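From: Vija Ozoliņš
To: manipulation-club list
Subject: Re: [manip-club] Finger pads, and what we hand in for the desk task

Hi all,

Answers to Selim's mail from Thursday, in the order he asked. I've cut his text down to the parts that need a reply.

Selim Değirmenci wrote:
> 1. Are we keeping the long pads for the desk task or going
> back to the short ones? Kaede and I get different results
> and I think it is only because we hold the tool differently.
>
> 2. The rules for the Mukholm round say 300 demonstrations per
> team, "across no fewer than four object classes." We have
> 192 usable ones. Does the mouse count as its own class or
> does it go in with the stapler and the tape dispenser?
>
> 3. What do we do with the recordings where the object was
> already touching something else on the desk? Eylül wants
> to drop them. I don't.
>
> 4. Who has the second hand-held tool?

1. Pads

Keep the long ones. I went back through the recordings from both of you and I agree with Selim that the difference is in the hands. Kaede comes down nearly straight and closes late. Selim comes in at a slant and closes while the tool is still moving. Both are fine as demonstrations, but with the short pads the slanted approach only catches the object near the tips, and then it rolls when you lift.

With the long pads there is enough contact along the sides that it matters less. Please check the screws before each session. Two per finger, and they should be snug but not cranked down. Štěpánka has already had to reprint one finger plate where the plastic cracked around a hole, and the printer queue is long right now.

2. Object classes

I wrote to the organizers about this. They go by shape and by how the object is held, so the mouse is its own class. The stapler and the tape dispenser stay together as one. With the marker and the mug we have our four, and we can stop arguing about the sponge.

For anyone who wasn't at the last meeting, the mouse task is: pick it up by the sides, lift it clear of the desk, turn it so the buttons point up, hold, then set it down flat in a different spot. The hold is part of the task. A few of the early recordings skip it and go straight from the lift to putting it down. Those are not in the 192 and can't be fixed by trimming.
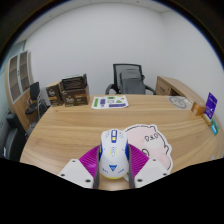
The grip we want is on the two side panels, with the scroll wheel centered between the fingers. If one finger lands farther forward than the other, the mouse twists during the turn and the model learns the twist along with everything else. When you notice this while recording, finish the motion anyway, say "bad" out loud and start a new one. Stopping halfway leaves a file that the sorting script can't label, and then I have to watch it by hand.

The front edge of the big desk is curved, and I'd like people to use that. Start from the straight part sometimes and from the curve other times. Nearly everything Kaede and I recorded in July starts from the same place, and the test run we did on Girnemura (the club arm, for the new people) showed it. It did well when the mouse was where we always put it and poorly when it was moved a hand's width to the right.

3. Cluttered recordings

I'm with Selim on this one. The evaluation desk in Mukholm will have things on it, and the organizers won't tell us which things. If all of our data comes from a cleared desk, we will find that out on the day.

Eylül's point was that the contact changes what the right motion is, and that's fair. If the mouse is resting partly on a card or a cutout, the pickup height is a little different. But it is a difference the policy should see. So: keep them, and put "touch" in the notes column so we can train with and without them and compare. Leave the boxes and the cards where they are between sessions if they aren't in your way, and don't arrange them neatly first.

The exception is anything where the object gets dragged by the tool before it is gripped. Drop those.

4. The second tool

Štěpánka has it. She is swapping the lattice part behind the fingers for a slightly stiffer print and will bring it back when it's done. Until then we share the one, so please sign up on the sheet and keep to 24 minutes each. That comes to 15 good demonstrations for most people once they have warmed up.

Two more things that Selim didn't ask about.

The Zuccaro scripts have been updated and the old upload command no longer works. Pull before you record, or your files will sit on the laptop and we will think you didn't show up. Kaede put the new command at the top of the readme.

Also, the team from Gima asked whether we would trade mug recordings with them. The rules allow it if both teams declare it. I don't mind, but their fingers are narrower than ours and I'm not sure how much we would get out of it – reply to the list if you have an opinion, and I'll write back to them after the next meeting.

Vija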